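4. Preparar la mesa y ordenar las herramientas de mano

Antes de montar el panel Skandeck en la pared conviene dedicar un rato a la mesa. Sabemos que apetece abrir la caja grande y empezar por los soportes, pero quien ha montado ya unos cuantos paneles suele coincidir en que el tiempo que se pasa aquí se recupera luego con creces. Este capítulo sirve para cualquiera de los tres tamaños del panel y también para quien vaya a usar solo los cajones Stovach, sin colgar nada.

Si viene del capítulo 3, ya tendrá a mano la hoja de siluetas y la bolsa de ganchos. Déjelas cerradas por ahora, que aquí todavía no hacen falta.

4.1 Lo que necesita

Una mesa firme, a la altura de la cintura o un poco más baja. Vale la de la cocina, la del patio o una vieja que ya tenga sus arañazos (las viejas son las mejores, porque se trabaja en ellas sin sufrir).
Un barreño o una palangana de plástico para las piezas delicadas.
Dos paños, uno seco y otro apenas humedecido.
Cinta de papel y un rotulador.
Unos 20 minutos sin prisas, o algo más si la caja de herramientas lleva años sin vaciarse.

PRECAUCIÓN: No haga este trabajo con niños pequeños cerca de la mesa. Hay filos y puntas que quedarán a su altura.

4.2 Vaciar la caja

1. Coloque la caja de herramientas en el suelo, junto a la mesa, y vaya sacando las piezas de una en una o de dos en dos. No la vuelque. Entre los destornilladores siempre se esconde alguna cuchilla, alguna broca suelta o algún tornillo que acabará debajo de la nevera.

2. Ponga las herramientas de corte a la izquierda, con el filo mirando hacia el lado contrario al suyo. Si tienen funda, déjela puesta; si la hoja es retráctil, métala del todo y eche el seguro.

3. Ponga los destornilladores a la derecha, agrupados. No hace falta todavía que queden por tamaños ni bien alineados, de eso nos ocuparemos en el apartado 4.4.

4. Meta en el barreño el buscapolos y cualquier otra pieza de comprobación eléctrica. Tienen que quedar aparte desde el primer momento, y ahí dentro no ruedan ni se mezclan con los demás.

5. Lo que no sepa dónde poner, déjelo en la caja. Ya le tocará el turno.

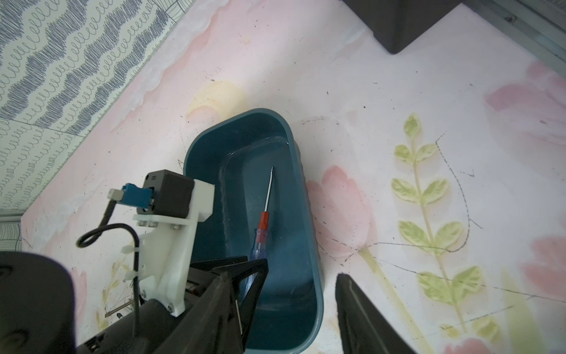
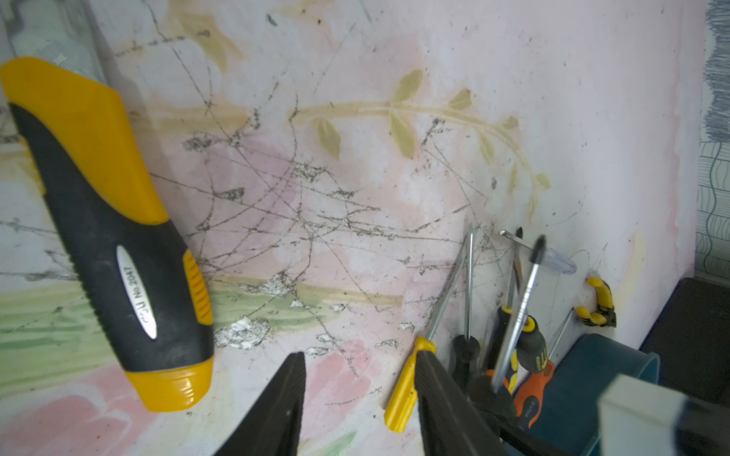
El reparto por zonas es la base de todo lo que viene después, y merece la pena respetarlo aunque al principio parezca un capricho nuestro. Una herramienta de mango ancho pide mucho más sitio del que uno calcula: la amarilla y negra con la etiqueta plateada, donde todavía se lee «No.2047», ocupa por sí sola un buen trozo de la mesa de flores, mientras que los destornilladores se conforman con una esquina. Fíjese también en los colores de los mangos, que son una ayuda estupenda para el paso siguiente. Uno amarillo translúcido, uno negro y otro negro con un anillo amarillo se distinguen de un vistazo, sin tener que acercarse a mirar la punta. El buscapolos, con su mango azul y transparente y el collarín rojo, tampoco se confunde con nada, pero aun así le rogamos que lo deje en el barreño hasta llegar al apartado 4.5.

NOTA: Si la etiqueta de alguna herramienta está gastada, copie en un trozo de cinta lo que todavía se lea y péguelo en la parte lisa del mango. Le vendrá bien el día que tenga que buscar un recambio.

4.3 Limpiar y repasar

6. Pase el paño seco por los mangos, insistiendo en las estrías y en los relieves de goma, que es donde se mete el polvo. Para la suciedad pegada use el paño húmedo y seque enseguida.

7. Repase las varillas de los destornilladores de arriba abajo, siempre desde el mango hacia la punta.

8. Mire las puntas con buena luz. Una punta redondeada o mellada estropea los tornillos, y los del Skandeck son de cabeza fina. Aparte las dudosas y decida con calma.

PRECAUCIÓN: No moje el buscapolos ni lo frote con el paño húmedo. Si tiene el mango agrietado o la varilla floja, no lo use más y llévelo a un punto limpio.

4.4 Ordenar los destornilladores

9. Separe primero los de punta plana de los de estrella.

10. Dentro de cada grupo, ordénelos del más largo al más corto, con todos los mangos hacia usted.

11. Apoye encima la hoja de siluetas y compruebe que los mangos caben en su hueco. Los mangos muy gruesos pueden necesitar el gancho ancho Srour (referencia 1353), que se vende aparte en bolsas de 20. El gancho estrecho que viene en la caja entra en la misma ranura, pero con el peso termina cediendo.

12. Marque con el rotulador, sobre la propia hoja, el sitio de cada uno. Una inicial basta — o un puntito del color del mango, si tiene rotuladores de sobra y le gusta que las cosas queden bonitas.

4.5 El cajón de las piezas eléctricas

13. Coloque el buscapolos tumbado en el cajón Stovach más alto, el que lleva la tapa con cierre. No lo cuelgue en el panel entre los destornilladores: con las prisas es fácil coger uno por otro, y un buscapolos no está hecho para apretar tornillos con fuerza.

14. Cierre la tapa y ponga la etiqueta correspondiente.

4.6 Antes de pasar al capítulo 5

Haga una foto de la mesa con el teléfono cuando todo esté en su sitio. Después recoja en la caja lo que no vaya a ir al panel, limpie la mesa y guarde la hoja de siluetas ya marcada, que la usaremos para situar los ganchos. Si le falta alguna pieza del juego Skandeck, escriba al servicio de atención de Zurkdale indicando el tamaño del panel y el número que figura en la bolsa.

Revisión de este capítulo: 30 sep 2014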